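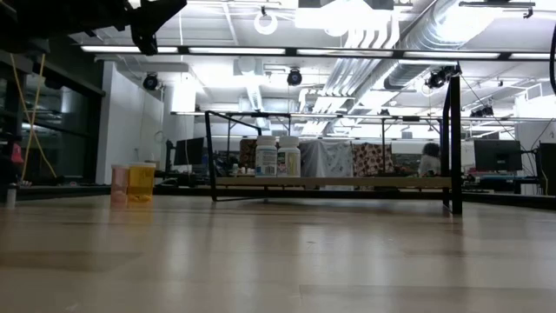 Teltdale Community Fund
Grant compliance checklist: Seter school meals and household cash support
Reviewer: Zofia Mazurek
Second reader: Meenakshi Solanki
Period covered: six months to the end of March

Ratings used: Met / Partly met / Not met / Not checked

1. Eligibility rules are written down and posted where applicants can read them.
Met. Posted at the Seter office and at the Mutiso clinic. The Mutiso copy is the older version and still shows last year's income limit. Replace.

2. Household list matches payment list.
Partly met. The household list has 1323 names. The payment list is short by 12. Nine of these moved out of the district and have signed exit forms. No paperwork found for the other three. Field office to trace and report back.

3. Payments made on time.
Met for Seter and Mutiso. Rakum was paid late in two of the six months. The bank agent changed and the new one needed a fresh letter of authority. Letter is now on file.

4. Women can collect payments in their own names.
Partly met. The form allows it. In Rakum, staff were still asking for a husband's signature. There is no such rule in the grant terms. Staff told to stop. Check again at next visit.

5. Complaints log kept and reviewed.
Partly met. 131 entries. Most concern waiting times or misspelled names. Entries are dated on arrival but the closing date is often blank, so response time could not be worked out. Add a column for who closed the case.

6. Complaints about staff go to someone outside the local office.
Not met. They go to the site lead, including complaints about the site lead. M.S. asks that this be fixed before the next payment, and I agree.

7. School meals reach children whose fees are unpaid.
Met. Spoke with cooks and parents at both Seter schools. No child is turned away. Fee lists are kept in the head teacher's office and are not used at the kitchen.

8. Food store is locked, raised off the floor and recorded.
Met at the upper school. Partly met at the lower school, where the stock card had not been filled in for roughly 2 weeks. Bags counted against delivery notes and the totals agreed.

9. Personal records are stored safely.
Partly met. Paper files are locked up. The shared computer in Rakum has one password for everyone and it is taped to the desk drawer. Separate logins requested.

10. Spending matches approved budget lines.
Met, apart from fuel, which is over. Explanation received and accepted.

11. Site access for people with disabilities.
Not checked at Mutiso (clinic closed at 3 pm). Ramp in place at Seter. Rakum has a step at the door and no rail.

Follow-up
Items 2, 4 and 6: written reply from the field office.
Items 5, 8 and 9: check at next visit.
Item 11: Mutiso to be seen in the morning next time.

Signed: Z. Mazurek
Read and agreed: M. Solanki, with a note on item 6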